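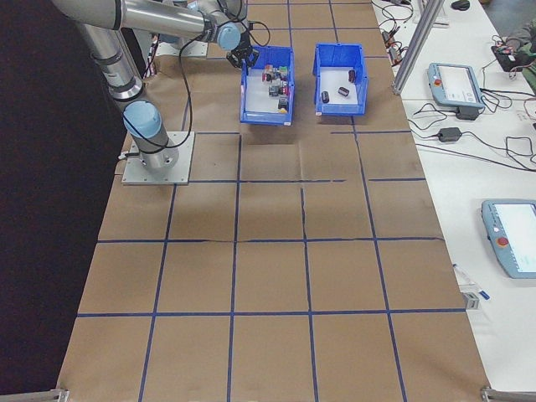
Unit 4: Grids, quadrats and sampling
Field methods for first-year students
Course handout, to be read before the Gudside field day

What this unit covers

In Unit 3 we looked at how to describe a site as a whole. This unit is about describing it in small pieces, and about choosing those pieces so that the results say something fair about the rest. By the end you should be able to set out a grid on the ground, pick squares from it without favouring any of them, record what is in each square, and work out a simple estimate for the whole site.

You will need a calculator for the worked example and a printed copy of the recording sheet.

4.1 Why we sample

Counting every plant in a meadow is possible but hardly ever worth doing. It takes weeks, the plants change while you are counting, and the people doing the counting trample a good deal of what they came to study. A sample gives up some certainty in return for a job that can be finished in a day.

The difficulty lies in choosing where to look. Left to themselves, people walk to the places that look interesting. They pick patches with flowers in them, they avoid nettles and they stay near the gate. A survey done this way will tell you where the surveyors liked to stand. A grid takes most of that choice away.

4.2 Terms

Quadrat: a square of known size within which everything of interest is recorded. Ours are one metre by one metre unless the sheet says otherwise.

Grid: a set of lines at equal spacing, laid over a site or a map of it, which divides the area into cells.

Baseline: the first line to be set out. All other lines are measured from it.

Transect: a single line across a site, along which records are made at set distances. Transects are dealt with in Unit 5.

Density: the number of individuals divided by the area searched.

Cover: the share of the quadrat's surface that lies under a given species when seen from straight above. Cover for all species together can come to more than 100 per cent, as plants overlap.

4.3 Setting out a grid

Start with the baseline. Choose the longest straight edge of the site, or a line parallel to it, and put a peg at each end. Run a tape between the pegs and pull it tight. A tape lying slack in long grass can be out by a hand's width over 20 metres.

Next, make a right angle at one end. The usual way is the 3-4-5 triangle. Measure three metres along the baseline and mark the point. Hold one tape at the corner peg and run it out four metres in the direction you think is square. Run a second tape from the three-metre mark. Where the second tape reads five metres and the first reads four, the angle is correct. For larger sites use 6-8-10.

Do the same at the other end, then join the two far corners and measure the joining line. It should match the baseline. Measure both diagonals as well. If they differ by more than 10 centimetres on a 20-metre square, go back and find the fault before anything else is done.

Mark the inner lines with string at two-metre spacing. String is better than tape for this as it is light and does not catch the wind. Keep it low. On a slope, hold the measuring tape level and not along the ground, or your cells will be too short on the map.

Number the columns from left to right with letters and the rows from the baseline upwards with numbers, so that the first cell is A1. Write this on the sheet with an arrow for north. Groups that leave out the arrow usually find themselves with a mirror image of the site when they come to draw it up.

4.4 Choosing the cells

There are three common methods.

Random sampling. Every cell has the same chance of being chosen. Use the table of random numbers at the back of the course booklet, taking pairs of digits: the first pair gives the column and the second the row. Skip any pair which falls outside the grid. If a cell comes up twice, ignore it the second time.

Systematic sampling. Take every third or every fifth cell in order. It is quick and easy to check, and it covers the whole site evenly. The risk comes when the ground has a pattern of its own, such as old plough ridges. If the spacing of your cells matches the spacing of the ridges, you may sample nothing but furrows.

Stratified sampling. Divide the site first into parts that are plainly different, such as a wet hollow and a dry bank, and then sample at random within each part. The number of cells in each should follow its area. The Studham survey in your reading pack was done in this way, and it is worth looking at how the author dealt with the narrow strip beside the ditch.

At Gudside we shall use random sampling on the upper field and stratified sampling on the lower one.

4.5 Recording

Lay the quadrat frame in the lower left corner of the chosen cell, always the same corner. Two people work on each quadrat: one looks and calls out, the other writes. Swap after every fourth quadrat.

Rules for edges. A plant rooted on the left or lower edge is counted. A plant rooted on the right or upper edge is not. A plant rooted outside but leaning in is left out of the count, though its leaves are included in cover.

Write a nought where a species on the list is absent. A blank means that nobody looked, and the two must not be confused.

If you cannot name a plant, give it a letter, draw the leaf and carry on. Do not pick it if there are fewer than ten in the cell.

4.6 Worked example

The upper field at Myklebust has an area of 2,000 square metres. A group recorded 100 quadrats of one square metre each, chosen at random, and counted 91 cowslips in all.

Density = 91 ÷ 100 = 0.91 plants per square metre

Estimate for the field = 0.91 × 2,000 = 1,820 plants

A second group worked the same field in the following week with the same number of quadrats. Their count led to an estimate of 1,446. Neither group made a mistake. Cowslips grow in clumps, and a few quadrats that land on a clump, or miss one, will move the total a long way. With clumped species you should expect this and take more quadrats where time allows.

Always give the number of quadrats along with the estimate. A figure on its own cannot be judged.

4.7 Common faults

Throwing the frame over your shoulder. This is still described in some older books as random. It is not, since people throw towards open ground, and it is also dangerous.

Moving the frame a little to avoid a bramble. If the cell was chosen, the bramble is part of the result.

Rounding too early. Keep two decimal places until the final line.

Changing the species list halfway through. Additions can be noted in the margin but should stay out of the table.

4.8 Before the field day

Read the chapter by Vidar Brekke in the reading pack, pages 12 to 31. His section on the Amberg plots is long, and you may leave out the part on soil chemistry – it will come up again in Unit 7.

Bring boots, a waterproof, two pencils and something to lean on. Pens do not work on damp paper. Frames, pegs, tapes and string are supplied.

Exercises

1. A grid is 20 metres by 20 metres with lines at two-metre spacing. Work out how many cells it has, and what share of the area is searched if one square-metre quadrat is placed in each of 25 cells.

2. The diagonals of a grid measure 28.3 metres and 27.6 metres. Sketch the shape this suggests and say which corners you would check.

3. A site is one quarter marsh and three quarters dry grass. You have time for 40 quadrats. Set out how you would divide them, and give one reason for taking more in the marsh than its area calls for.

4. Using the Myklebust figures, work out the estimate again with 110 cowslips in place of 91. Comment on the difference in two or three sentences.

Written answers should be handed in at the start of the Unit 5 session. Exercise 2 may be done in pencil.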